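# 课程项目报告:车载摄像头与控制器的比较试验

提交日期:8/1/21

## 1. 题目和范围

本项目比较两种车载摄像头和两种控制器,用途是识别路口的信号灯,并把结果交给自动减速程序。摄像头为 Zuron 和 Gridcombe,控制器为 Pillay 和 Olham。程序在试验中只输出建议,不操作制动,车一直由驾驶员驾驶。路上的数据在 November 采集,后面的分析在实验室完成。

我开始时想比较的项目比较多,后来和指导老师讨论以后,只保留三个:第一次正确识别信号灯的时间,识别结果是否稳定,以及控制器的延迟。

## 2. 安装和设置

两台摄像头装在同一个支架上,支架固定在挡风玻璃里面,位置比后视镜低一点。安装以后用棋盘格标定。Gridcombe 的标定我做了两次,第一次的误差偏大,原因是支架的一个螺丝没有拧紧。

控制器放在副驾驶座位的下面。Pillay 用车上的电源,Olham 需要单独的电池。两台控制器运行同一个检测模型,输入频率都设为每秒 10 帧。
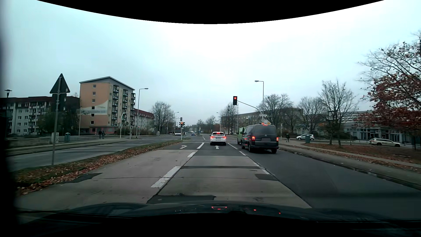

曝光的设置花了不少时间。自动曝光的时候,天空很亮,模型常常把灯的颜色判断成“未知”。我把测光区域改到画面的中间部分以后,Zuron 的结果明显变好。Gridcombe 没有这个选项,所以我只能固定曝光时间。这一点对比较不完全公平,读者看第 4 节时请注意。

## 3. 试验方法

路线是一条有几个路口的城市道路,一共行驶 18 次。每一次使用一个摄像头和一个控制器的组合,组合的顺序事先抽签决定。其中 4 次因为存储卡写入错误不能使用,所以有效的记录是 14 次。

标注由我手工完成。每个灯有三个属性:颜色、属于哪个方向、是否被别的车遮挡。第三个属性是后来加上的,因为大车在旁边车道的时候,低处的灯容易看不到。

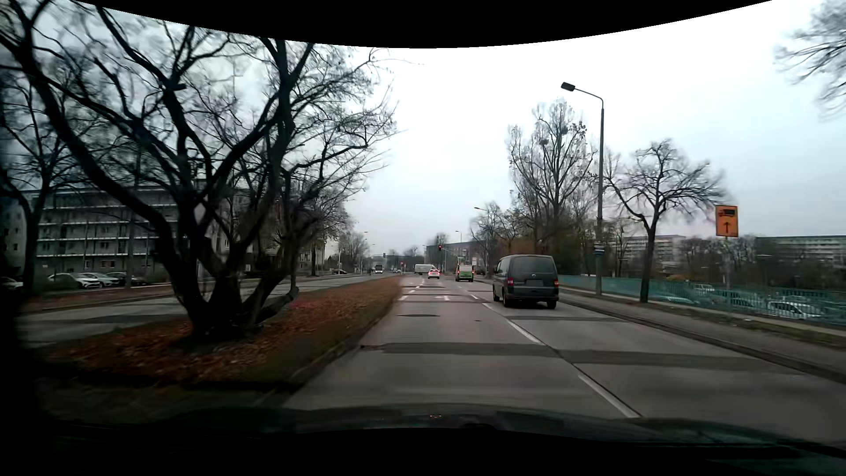
*图 2 接近路口:悬臂上的信号灯为红色,右前方有一辆深灰色大众厢式车。*

车尾灯也是一个困难。距离远的时候,红灯和车尾灯在图像里都只有几个像素,模型会混淆。我增加了一个简单的规则:两个高度相同、一起移动的红点,不作为信号灯处理。这个规则减少了错误,但是对只看得见一个尾灯的车没有用。

## 4. 结果

在识别时间方面,Zuron 比 Gridcombe 更早给出正确的颜色,特别是绿灯。红灯的差别比较小。在稳定性方面,两台摄像头都有闪烁的情况,就是连续几帧里结果在“绿”和“未知”之间变化。用 2 帧的确认条件以后,闪烁少了很多,代价是反应慢一帧。 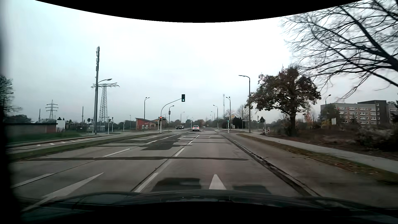
控制器的比较比我预想的简单。Pillay 的平均延迟较低,可是行驶时间长了以后会升高,我认为和座位下面的散热有关。Olham 的延迟高一些,但是从开始到结束变化很小。对于减速程序,稳定的延迟更容易处理,因此我更愿意选择 Olham。电池的重量和充电是它的缺点。

## 5. 错误分析:灯属于哪个方向

颜色正确,不等于建议正确。在检查错误的时候,我发现大部分错误的减速建议来自方向的分配,和摄像头的型号没有关系。

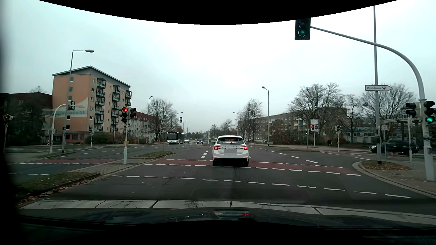 方向分配的算法现在只使用灯在图像里的横向位置和高度。在直路上这样够用,在宽的路口就不够了。例如右边立杆和它的悬臂上都是绿灯,左边的中央隔离带上同时有一个红灯,前面的白色斯柯达正在通过路口。程序如果选择了左边的灯,就会建议停车。我试过给悬臂上的灯更大的权重,错误减少,但是在没有悬臂的路口又出现新的错误。比较好的办法可能是同时使用车道线和前车的运动,这部分我还没有实现。

## 6. 未完成的工作

- 夜间和下雨的试验没有做。
- Gridcombe 的新固件允许选择测光区域,应该重新测一次。
- Pillay 换一个安装位置以后的延迟需要再测。
- 被遮挡的灯的标注只有我一个人检查过,还需要另一位同学复查。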